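Notes on three months of robot fruit packing at the Badville site. Thread, because people keep asking.

1/ I do process engineering for Plunonier. We pack specialty fruit for wholesale. In March we put two-armed cells on the line we call Gethin. Hands with fingers, no suction. 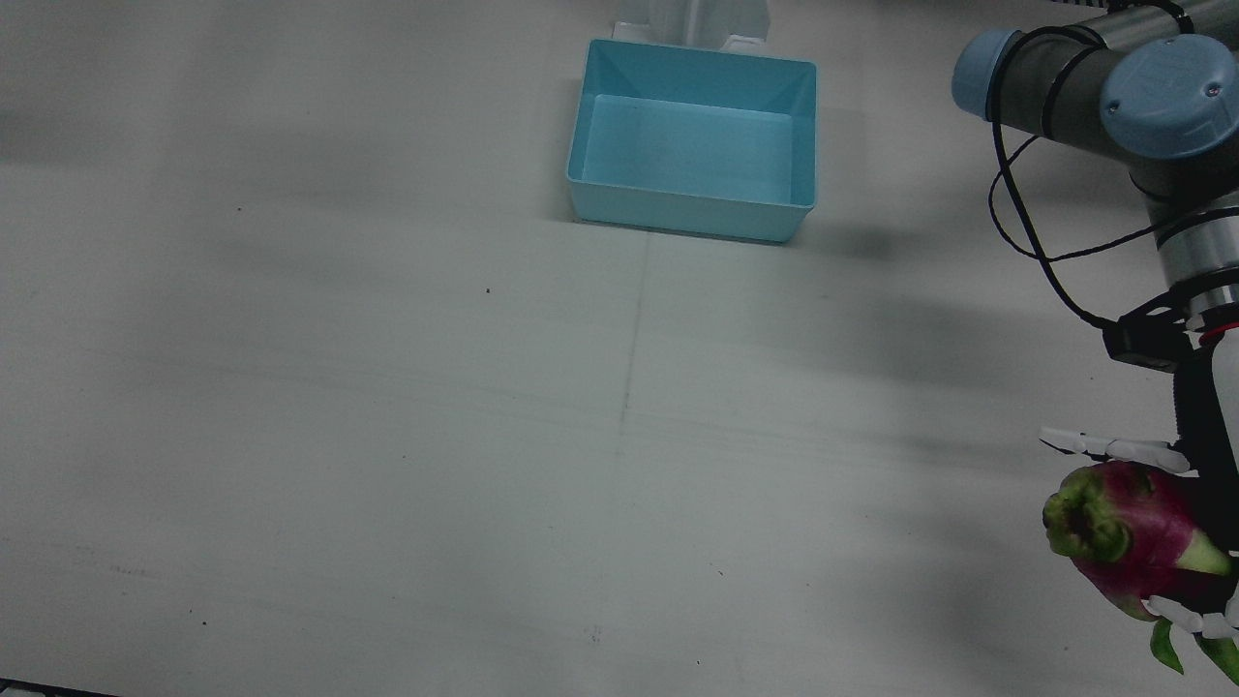
2/ Suction works fine on apples and mangoes. It needs a smooth patch of skin to seal against, and a good part of our catalog doesn't have one. For years that meant manual packing for anything with scales, spines or leaves.

3/ Current rate per cell: 400 pieces an hour on a mixed run. An experienced packer does 646. The cell runs through breaks and shift change, so over a full day the totals are closer than those two numbers suggest.

4/ Headcount on Gethin is unchanged. The job is different. Packers used to stand at one station and fill bins. Now each person looks after three cells, clears faults and does the grading we never had time for.

5/ Grading is where the money went. Returns from our biggest buyer, Zirkport, are down, and I put most of that on people having a second look at the fruit before it ships. The robots get little credit for it from me.

6/ Complaints so far, from the shift log: fault alarms are too loud, the walk between cells is too long, and the restart screen takes four taps when it should take one. The first two are fixed. The vendor has the third.

7/ The complaint I take most seriously is pace. With manual packing you set your own rhythm. With three cells you get ten quiet minutes and then two faults at once. Several people say they go home more tired than before, with less lifting.

8/ We tried two cells per person for a couple of weeks. Fault response got faster and people liked it better. It costs more. That discussion is still open – I am arguing for two.

9/ Training is 30 hours per person, paid, on shift. Half of that is fault recovery. The original plan was a single afternoon, written by people who had not cleared a dropped grasp with a line waiting behind them.

10/ Pay: cell operators moved up one grade on 26th June. It should have happened at install. I said so then and it is in the minutes.

11/ Next is the small fruit line, roughly 1,060 bins a week. Different grip settings, same floor layout. Will post rates once we have a full month of data.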